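Learning to bake rye bread the slow way

04/02/2019

I have been meaning to write this up since the winter, and now that the kitchen windows are open again and the starter has gone completely wild, it feels like the right time. I bake rye bread. I bake a lot of rye bread! If you had told me a couple of years ago that I would get out of bed on a Saturday to look at a jar of gray paste, I would have laughed, but there I am every week, in my socks, lifting the lid and sniffing.

It started with a loaf from the Odera bakery in Inwood. They only had dark rye on the shelf that day, the kind that comes in a brick and weighs as much as one, and I took it home mostly out of stubbornness. I ate it with butter and salt. Then I ate it with butter and salt again, standing up, and then I went back the next morning and asked the man at the counter how it was made. That was Dinesh Nautiyal, and he has been more patient with me than I deserve. He wrote the whole thing on the back of a paper bag: rye flour, water, salt, starter, a bit of molasses if you like it. I still have the bag, though it has a grease spot right over the part about the oven.

The first loaves were terrible. I was treating rye like wheat, which everyone does at the start. I kneaded it. I kneaded it for ages, waiting for it to turn smooth and stretchy, and all I got was sticky hands and a sore back. Rye doesn't do that. It behaves more like wet cement — you stir it, you scrape it into the pan with a wet spatula, you smooth the top and you leave it alone. Once I got that through my head the whole thing became so much easier (and the sink stayed a lot cleaner).

My basic loaf now goes like this. The night before, I mix the sponge: a big spoonful of starter, half of the flour, and enough warm water to make it look like thick oatmeal. It sits on top of the fridge under a plate. In the morning it should smell sour and a bit fruity, like apples that have been in a bag too long, and the top should be full of little holes. Then in goes the rest of the flour, 500 grams altogether, with 2 teaspoons of salt and whatever seeds I have around. Caraway is the classic, and I love it, but my sister says it tastes like a dentist's office, so when she is coming over I use sunflower seeds.

After that it goes in the pan and I wait until it has risen close to the rim and the surface starts to crack. This is the part I rushed for months. Some days it takes until lunch. In January, with my heating, it took until the evening news.

I bake it hot for the first stretch and then turn the oven down to 180 Celsius (my oven is an old import, so I have learned to think in Celsius for bread and Fahrenheit for everything else, don't ask me to do both at once). Then comes the hard bit, which is leaving it wrapped in a towel for a full day before cutting. I know! But a rye loaf cut warm is gummy and sad and sticks to the knife, and the very same loaf the next day slices like a dream and tastes twice as deep.

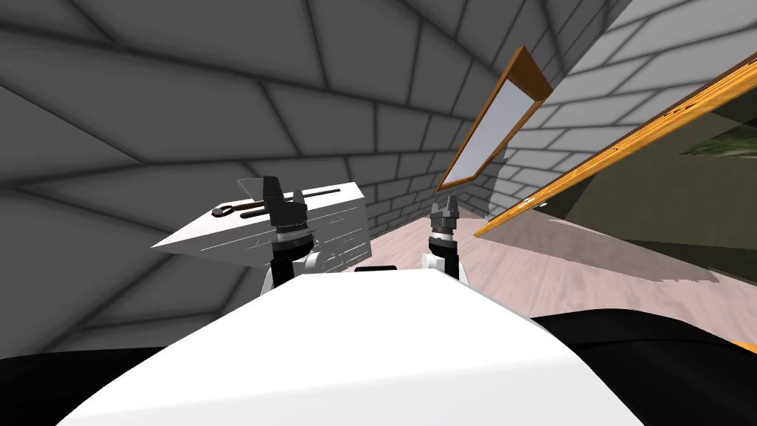
White, black and everything on a slant.

The starter deserves its own section because I get the most emails about it. Mine is named Kirkska, and she lives in an old pickle jar. I feed her rye flour and water, equal weights, and I keep her in the fridge between baking days. That's really the whole routine. When I was new I read so many rules about exact temperatures and special water and wooden spoons only, and I got so nervous that I threw out perfectly good starter more than once. These days I use tap water and whatever spoon is clean. She has been forgotten at the back of the fridge behind the mustard for most of a month and came back after two feedings, as cheerful as ever.

If there's a dark liquid on top, pour it off or stir it in. If there's pink or fuzzy stuff, throw it away and start over. Between those two there is a lot of room for being relaxed.

A word on flour, too. For a long time I bought whatever whole rye the supermarket had, and it made good bread. Then my neighbor Kuldeep Katiyar, who will drive any distance for food, brought me back a sack from the Skoltau mill, and oh my. It is coarser than what I was used to, and it drinks up more water, so the first loaf came out dry and crumbly at the corners. I added more water to the second one and it was the best thing I have ever pulled out of that oven. Nutty, dark, almost chocolatey near the crust. I called him over to try it and we finished half of it with smoked fish and some very strong mustard, and he went home with the other half under his arm.

That was loaf 39, by the way. I keep a notebook. The entries are mostly things like "too much water" and "too little water" and, in one case, "forgot salt, do not repeat." Bread without salt is a strange thing to eat. It looks right and smells right and then there's just a sort of blank where the flavor should be. I turned that one into croutons with plenty of garlic, and they were great on soup.

Which brings me to leftovers, though there aren't many in this house. Old rye makes wonderful crisps — slice it as thin as you can, brush it with oil, and put it in a low oven until it snaps. You can also soak the stale ends in water, squeeze them out and mash them into the next dough. Dinesh does this with everything left on his shelf at closing time, and I think it's half the reason his bread has so much flavor. I put in a handful or so per loaf and the crumb stays moist for days longer.

Next on my list is a loaf with cracked rye berries soaked overnight, and after that I want to try the Danish style with beer in it. There's a bottle of dark stout in the cupboard that I have been saving for exactly this. Kirkska is out on the counter already, fed and bubbling, so I'd better go and find the big bowl.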